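About Tollura

Hi, I'm Roos Dekker, and I run Tollura, a small cooking school on the second floor of an old seed warehouse in Osunham. If you've landed on this page you're probably trying to figure out whether a bread class is a reasonable thing to give your brother-in-law, or whether you'll be made to feel silly for never having touched yeast. (It is, and you won't.)

How it started

I used to do payroll. I did it for eleven years for a company in Grurbridge that made garage doors, and I was good at it, and on weekends I baked. At first it was just for us at home, then for the neighbors, and then a woman from the neighbors' church called and asked if I could show her how to make the rye. She brought her sister. They stood in my kitchen for four hours with the oven on in August and both went home with a loaf, and one of them called me that same evening to tell me hers was already gone!

After that I did Saturday classes at my kitchen table for two years. The table seats four, and I regularly had six. My husband ate a lot of dinners in the garage that year — he says it was peaceful. When the seed warehouse started renting out its upper floor I went to look at it in December, with the heat off, in my big coat, and signed the lease before I'd asked where the nearest water line was. It was on the other side of the building. That was an expensive lesson and I've told it to everyone who's ever asked me about opening a place of their own.

What we teach

Bread first, always. The beginner class is called Onu, after the starter we use in it, and the starter is called Onu because my daughter was two when I made it and that's what she called it when she pointed at the jar. She's in high school now and would like me to stop telling people this. The starter is still going. Everybody in the class takes some home in a little tub with feeding instructions taped on the lid, and yes, you can write to me when you've forgotten it in the back of the fridge for a month. It's almost always fine. Pour off the gray liquid, feed it twice, and see how it looks in the morning.

Besides Onu we run a flatbread evening, a pie class (the crust is the whole class, the filling is whatever's cheap), a soup and dumplings afternoon, and a knife skills night where you chop onions until you're good at it or crying too hard to go on. I add things when I get interested in them. Last winter it was noodles. I wasn't very good at noodles and said so on the sign-up page, and it filled up anyway, so we all got better together.

The Onu class costs $78, and that covers flour, an apron to borrow, lunch, and your bit of starter. Pie and flatbread are the same price. If that's a stretch, send me a note, because we hold a couple of spots back in every class at whatever you can pay and I don't need to hear the reasons.
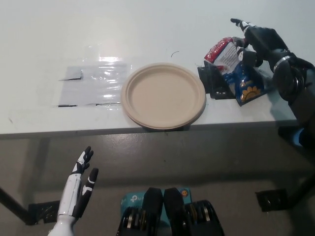

Table with a paper plate, and plastic film taped down beside it.

How a class goes

You come up the outside stairs (the inside ones belong to the upholsterer and he's firm about it). There's coffee. We talk for maybe ten minutes, and then your hands are in dough, because I've sat through classes where the teacher talked until noon and I've never forgiven any of them. Dough takes its time, so while it rests we make lunch together, usually something with beans, and I answer questions. The question I get most is about kneading, and whether a mixer is cheating. I own a mixer. I love my mixer. But learn it by hand once, so you know what the dough is supposed to feel like when the machine's done with it.

We weigh everything in grams. I know, I know. People grumble about it for the first half hour and then they go home and buy a scale. A cup of flour can be one thing when you scoop it and something else entirely when your aunt scoops it, and that's why her biscuits are better than yours. The basic Onu loaf uses 456 grams of flour, a number I arrived at by running out of flour, and it was the best loaf I'd made that month so I never changed it.

If your loaf comes out flat, you still take it home. Slice it thin, toast it hard, put cheese on it. I've had plenty of flat ones and I've eaten every one of them.

Who's here

Me, mostly. My daughter helps in the summer when she needs money. There are also three guest teachers who come in for the classes I can't do justice to, and their names are on the class pages so you know who you're getting.

Kids are welcome from age ten with a grown-up, and twelve on their own for the pie class. Our oldest student so far was 73 when she first came and she's since taken everything on the list, the knife night twice.

Since we opened the warehouse kitchen, more than 3000 people have come up those stairs. I still get nervous before the first class of the season! I check the ovens, I check them again, I put out too many towels.

Allergies and other practical stuff

Please tell me about allergies when you book and not when you arrive. There's wheat flour in this room and always will be, so if you have celiac disease I can't make it safe for you, and I'd rather be plain about that here. Nuts I can keep out of a class if I know ahead of time. Most of what we cook for lunch is vegetarian.

Wear shoes you don't mind getting flour on. Long hair tied back. Parking is free behind the building after 9 in the morning, on the side away from the loading dock.

Canceling is fine up to a week before. After that I've already bought the butter, but you can send somebody in your place, just let me know their name so I can greet them properly.

Want to come by and look before you book? Please do. I'm usually in by mid-morning, and if the door at the top of the stairs is propped open with the flour bucket, walk right in.

— Roos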